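Food & Home | Small Business | 29 shares | 7 comments

Lakmal Jayawardena has been labeling fruit boxes for Areck, a small delivery service in Basport, for five years. He started by writing on the lids with a marker.

"The ink rubbed off onto people's hands," he says. "We had complaints. One woman sent us a photo of her sleeve."

He switched to round stickers after that. Janaka Navaratnam, his business partner, ordered the first batch from a printer called Duangkaew and got the size wrong.

"They were too big," Navaratnam says. "They covered the fruit, and people want to see what they're buying. I still have most of that roll."

The boxes are all clear plastic clamshells now. Jayawardena tried cardboard for one season and gave it up. "You get one soft berry at the bottom and the whole box is stained," he says. "With these I can turn it over and look."

Strawberries and grapes sell best. He likes to leave a leaf in with the grapes when there is a good one. Navaratnam thinks it takes up room.

The work table has a pale top with butterflies on it, and the walls around it are blue. Pens, stapler and sticker sheets stay within reach on a packing day.

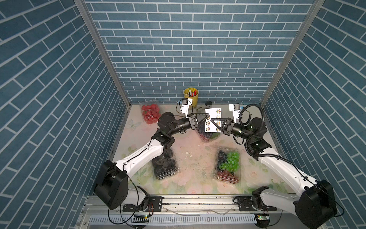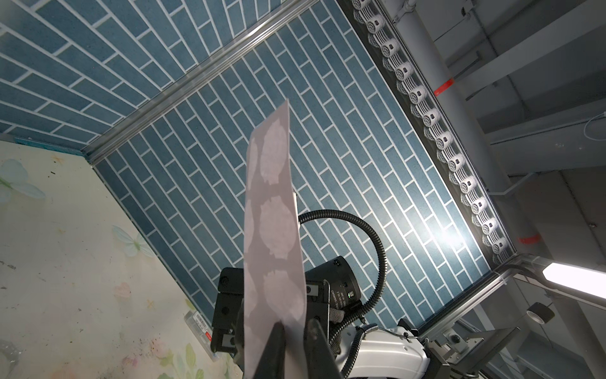
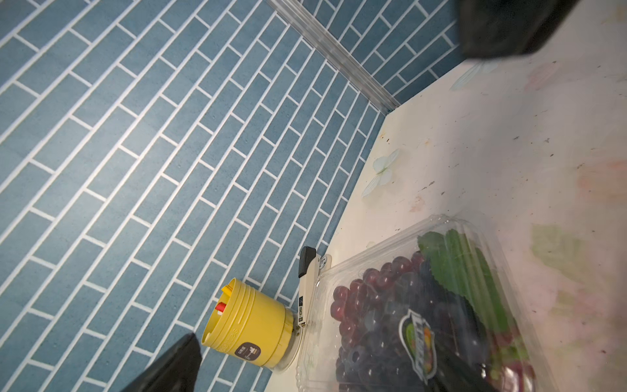

On a busy day the two of them send out up to 16 orders before lunch. Jayawardena would like to do more, but the van is small and he does the driving himself. From April they will share a second van with Flekero, a bakery on the same street.

"They go out early and we go out late, so it should work," he says. "We'll see how they feel about crumbs and grape stems in the same van."

Navaratnam has already asked about putting a sticker on the door. The bakery is thinking it over.

Filed under: Local Food, Packing, Deliveries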